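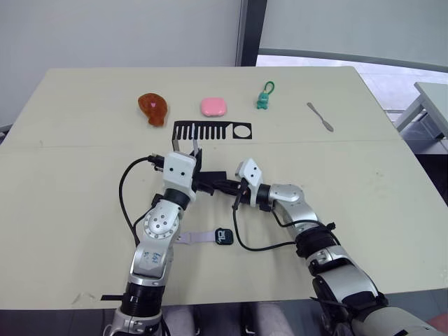 Besuch bei Skilta: ein Nachmittag mit Tostik

16.1.18

Man soll zu Tagen der offenen Tür nicht pünktlich kommen. Wer pünktlich kommt, hilft Stühle tragen. Ich kam pünktlich, trug Stühle und hatte dafür, als die Führungen anfingen, einen Platz ganz vorn, wo man den Leuten auf die Finger sehen konnte statt auf den Hinterkopf eines Herrn mit Fahrradhelm.

Skilta sitzt im zweiten Stock eines Bürobaus im Gewerbepark Zonow, über einem Fliesenhandel. Der Aufzug trägt laut Schild 865 Kilo, riecht nach Fugenmörtel und hält auch dort, wo niemand gedrückt hat. Oben gibt es eine Teeküche, einen Flur mit Kartons und am Ende den Raum, den sie Vishwakarma nennen, nach dem göttlichen Baumeister. Die anderen Räume heißen Besprechung 1 und Besprechung 2. Irgendwann muss jemandem die Lust vergangen sein.

Angekündigt waren laut Einladung »Einblicke in die Robotik«. Ich hatte mit einer Halle gerechnet, mit Gitterzaun, gelben Linien auf dem Boden und etwas, das Autotüren schwenkt. Tostik ist ein heller Tisch mit zwei Armen.

Die Arme stehen beide auf derselben Seite und greifen von dort über die Platte, silbergrau, mit schwarzen Ringen an den Gelenken und weißen Gehäusen am Handgelenk, darauf je ein schwarzer Greifer. Dazwischen ist gerade genug Platz, um dahinter auf einem Stuhl zu sitzen und sich mit den Knien zu fragen, ob man hier richtig ist. An diesem Platz sitzt, wer den Tisch betreut, meistens Pallavi Thakur. Sie hat uns den Aufbau erklärt und dabei kein einziges Mal das Wort Zukunft gebraucht, was ich ihr hoch anrechne.

Der Morgen eines Arms

Wer Tostik morgens einschaltet, soll laut Aushang zuerst den Tisch ansehen. Die Arme kommen danach. Die Platte besteht aus zwei Teilen, und wo sie aneinanderstoßen, läuft eine feine Naht quer durch. Für das Auge ist da fast nichts. Für einen Greifer, der mit den Fingerspitzen flach über die Fläche fährt, kann da eine Treppe sein. Im Sommer stand die eine Platte nach einem heißen Wochenende so weit hoch, dass ein Finger hängen blieb und der Arm in den Schutzstopp ging. Seitdem wird mit dem Haarlineal geprüft, morgens, an mehreren Stellen. Das Haarlineal hat einen eigenen Haken mit Namensschild. Ich habe Kollegen, die seit Jahren auf so etwas warten.

Danach werden die Arme in Grundstellung gefahren, erst der linke, dann der rechte, nie beide. Die beiden reichen sich in der Mitte nämlich bequem ins Gehege. Handgelenk an Handgelenk ist im Betrieb ein normaler Anblick und beim Einschalten ein schlechter, denn da weiß die Steuerung über die Lage des Nachbarn noch nicht Bescheid. Thakur fuhr die Greifer für uns so weit zusammen, dass im Publikum jemand »Oh« sagte. Sie meinte, bei dem Geräusch wisse sie immer, dass der Abstand stimmt.

Der schwarze Aufdruck auf der Tischplatte, ein Balken mit schmalen Schlitzen auf der linken Seite und einem weißen Kreis am rechten Ende, kam ebenfalls zur Sprache, weil der Herr mit dem Fahrradhelm wissen wollte, ob das ein Strichcode sei. Ist es nicht. Bei Skilta heißt das Ding »der Kamm« und dient als Anfahrpunkt: Der linke Greifer wird mit den Spitzen über die Schlitze gestellt, jemand geht mit dem Kopf sehr weit nach unten, kneift ein Auge zu und sagt »passt« oder »passt nicht«. Es gibt dafür vermutlich Laser. Bei Skilta gibt es Thakur.

Passt es nicht, wird der Nullpunkt des betreffenden Gelenks nachgezogen. Das dauert ungefähr so lange wie ein Tee, den man dabei nicht trinken darf. Getränke gehören auf das graue Tischchen hinten rechts beim großen Fenster. Wer dagegen verstößt, wischt.

Über Kabel

Den längsten Teil der Führung nahmen die Kabel ein. Ich hätte das vorher nicht für möglich gehalten, ich hätte auf die Motoren getippt. Aber Motoren gehen laut Thakur selten kaputt und dann wenigstens mit Ansage. Kabel dagegen sterben heimlich.

Am Handgelenk tritt bei beiden Armen ein schwarzes Kabel aus und läuft außen am Arm zurück. Beim linken steht es in einem weiten Bogen ab, beim rechten hängt es durch bis auf den Tisch. Ordentliche Menschen im Publikum wurden davon unruhig. Eine Frau fragte, ob man das nicht festbinden könne. Man kann, und im November hat es auch jemand getan, sauber, mit Kabelbindern in gleichmäßigem Abstand. Es sah hervorragend aus. Dann drehte sich das Handgelenk einmal ganz durch, und der Stecker saß hinterher schief in der Buchse.

Seither gilt die Regel mit der Handbreit: Wenn der Arm in seiner ungünstigsten Stellung steht, muss zwischen Kabel und Gehäuse noch eine Hand passen. Wessen Hand, ist nicht festgelegt. Thakurs ist klein, die ihrer Kollegin Vandana Dhillon größer, und es soll darüber Gespräche gegeben haben. Der Bogen links ist eine Dhillon-Hand weit.

Dhillon macht die Reparaturen. Sie zeigte uns den Wechsel eines solchen Kabels an einem ausgebauten Handgelenk, das sie in einem Schraubstock mit Filzbacken hielt. Deckel ab, Zugentlastung lösen, altes Kabel markieren, bevor man es abzieht. Den letzten Punkt wiederholte sie, und zwar mit Blick auf einen jungen Mann im Hintergrund, der rot wurde. Das neue Kabel kommt mit derselben Schlaufe wieder hinein, dann wird der Deckel über Kreuz angezogen, von Hand, ohne Akkuschrauber. Der Akkuschrauber liegt in einer Schublade, auf der »Nein« steht.

Der rechte Arm hat außerdem unterhalb des Handgelenks schwarze Bänder umgewickelt. Man darf sich von ihnen nicht beeindrucken lassen, es sind Gurte, wie man sie zum Bündeln nimmt, und sie halten, was nicht wandern soll. Alle paar Wochen werden sie abgenommen, weil sich darunter Staub sammelt, und mit etwas weniger Zug wieder angelegt, als man im ersten Moment möchte. Dhillon nannte das »wie Verband, nicht wie Koffer«. Ich habe es mir notiert und weiß bis heute nicht, wofür ich es noch brauchen werde.

Buchhaltung auf Metall

Auf einem der silbernen Segmente des linken Arms steht etwas in Blau, von Hand, inzwischen recht blass. Ich fragte, was. Die Antwort fiel unterschiedlich aus, je nachdem, wen ich fragte. Thakur hielt es für das Datum einer alten Kalibrierung, Dhillon für eine Notiz von ihr selbst, die sie nicht mehr lesen kann. Es wird jedenfalls nicht abgewischt. Vor Jahren habe man an einem anderen Gerät einmal so eine Beschriftung entfernt, und am nächsten Tag habe jemand sie gebraucht.

Das richtige Wartungsbuch ist ein kariertes Heft. Am Besuchstag war es bei Eintrag 67 angekommen. Ich durfte blättern. Ein gutes Drittel handelt von Greiferfingern: Die schmalen schwarzen Finger verlieren an den Spitzen mit der Zeit den Griff, werden dann mit Alkohol gereinigt, was eine Weile hilft, und schließlich getauscht. Getauscht wird immer paarweise. Ein alter und ein neuer Finger nebeneinander fassen schief, und der Gegenstand dreht sich beim Anheben weg. Danach wird der Greifer ein paarmal leer auf- und zugefahren und an einer Fühlerlehre geprüft. Eintrag 41 lautet in voller Länge: »Finger links. Schon wieder. Seife.«

Die Seife

Damit wären wir bei dem Teil, der den Kindern gefiel. An der hinteren Tischkante liegt nämlich das Prüfsortiment, mit dem nach jedem Eingriff kontrolliert wird, ob der Greifer noch greift. In meinem Kopf bestand so ein Sortiment aus gefrästen Würfeln mit Prüfzertifikat. Bei Skilta besteht es aus einem Brathähnchenschenkel aus Plüsch, einem rosa Stück Seife, einer kleinen türkisgrünen Figur mit grüner Schlaufe und einem schmalen Spatel aus der Küche, oder jedenfalls etwas in der Art.

Es hat System, wenn man lange genug danebensteht. Der Schenkel gibt nach und verzeiht zu viel Kraft. Die Seife ist gewölbt und verzeiht nichts. An der Figur wird die Schlaufe gefasst, was viel Genauigkeit verlangt und ein bisschen Glück. Der Spatel liegt so flach auf, dass ein Finger, der auch nur wenig zu hoch steht, über ihm ins Leere schnappt. Gegriffen wird in fester Reihenfolge, 10 Durchgänge pro Gegenstand, und erst wenn alle sitzen, kommt der Haken ins Heft. Die Schließkraft wird auf 80 Prozent gestellt. Mit voller Kraft, sagte Dhillon, bestehe jeder Greifer, und die Seife habe hinterher eine Taille.

Weiter vorn, zwischen den Armen, liegt noch eine Armbanduhr mit blass fliederfarbenem Band. Sie gilt als die Königsdisziplin, weil das Band je nach Laune anders fällt. Ein Mädchen von vielleicht sieben Jahren wollte wissen, ob der Roboter damit die Zeit ablesen könne. Thakur sagte nein. Das Mädchen sagte, es könne das auch noch nicht richtig, und die beiden schienen damit zufrieden.

Was schiefging

Bei der zweiten Vorführung blieb der rechte Arm stehen. Einfach so, halb über dem Tisch. Die Leute wichen höflich zurück. Thakur blieb sitzen, las die Meldung vom Bildschirm ab, seufzte und drückte den Arm mit zwei Fingern ein Stück zur Seite, ungefähr so, wie man eine Katze vom Brief schiebt. Gelenktemperatur, sagte sie. Der Arm hatte zu lange mit ausgestrecktem Handgelenk auf der Stelle gehalten, während vorne erklärt wurde, wie zuverlässig er sei. Halten strengt ihn mehr an als Fahren. Ich fühlte mich ihm nah.

Es wurde also gewartet, eine Viertelstunde etwa, und in der Teeküche gab es Samosas, die jemand offensichtlich in weiser Voraussicht für genau diesen Moment bestellt hatte. Der Herr mit dem Fahrradhelm erzählte mir von seinem Mähroboter, der ebenfalls Gelenktemperatur habe oder vielleicht einen Igel. Danach lief der Arm wieder. Im Heft steht der Vorfall jetzt als Eintrag 68, ich habe beim Schreiben zugesehen: »Re. zu warm. Publikum. Pause, Samosa, ok.«

Für alle, die auch hinwollen: Skilta macht die Führung ungefähr zweimal im Jahr, anmelden muss man sich per Mail, und die Antwort kommt spät, aber sie kommt. Parken geht beim Fliesenhandel, solange man nicht vor dem Tor steht. Festes Schuhwerk wird verlangt und nicht kontrolliert. Den Aufzug würde ich beim nächsten Mal auslassen, die Treppe ist links hinter der Mustertafel mit den Badezimmerfliesen.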